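Home | Kitchen Notes | Garden | Letters | About

The Summer I Finally Learned to Put Things Away

My aunt Magdolna Fodor kept a kitchen where you could have found the nutmeg in the dark, and I grew up assuming this was a thing that simply came to a person with age, like reading glasses. Well, I'm plenty old enough now, and until this spring I had paprika in three different cupboards (one of them in the hallway, don't ask).

So in May I took everything out. Every jar, every lid, the bag of bags, the birthday candles, the pickle tongs my neighbor Rocío lent me two summers ago and has been too kind to mention. I piled it all in the dining room and we ate on the porch for the better part of a week, and I have to say the porch suppers were lovely. We had tomatoes and bread and hard-boiled eggs, over and over, and the dog was never happier!

What surprised me was how much I liked having bare surfaces. I had always thought of a clear table as a little cold, the sort of thing you see at the dentist's. But I'd come down in the morning, before the coffee was ready, and just stand there with my hand on it, feeling like I had a whole extra room in the house.
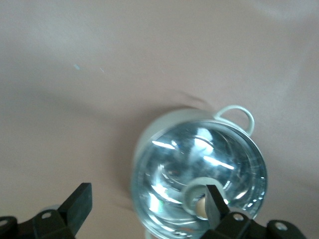 What went back in

I tried to be strict. If I hadn't cooked with it since last summer, it had to make its case. The fish kettle did not make its case. The waffle iron did, mostly on sentiment, and it got the high shelf next to the big stockpot. Spices are all in one drawer now, lying on their backs with the names facing up, the way Magdolna had them, and I wrote the labels myself with a good black pen while listening to a ball game.

What went away

Five boxes went to the church sale in Tindeslow. I drove them over myself and then, I'm a little ashamed to say, came home with a gravy boat. It's a pretty one, white with a thin green line, and it does pour nicely.

The lids I still haven't solved. I have a basket of them under the sink, and every so often I sit on the floor with a cup of tea and try to match them up with something. My cousin Bleddyn thinks I should throw out the lot and start fresh. He may be right, but he also owns one saucepan, so I take his advice with a grain of salt (top drawer, second row, left side).

Rocío has her tongs back, and she brought me a jar of apricot jam when she heard what I'd been up to. It's on the shelf by the window until I decide where jam lives.

Filed under: Around the House, Slow Projects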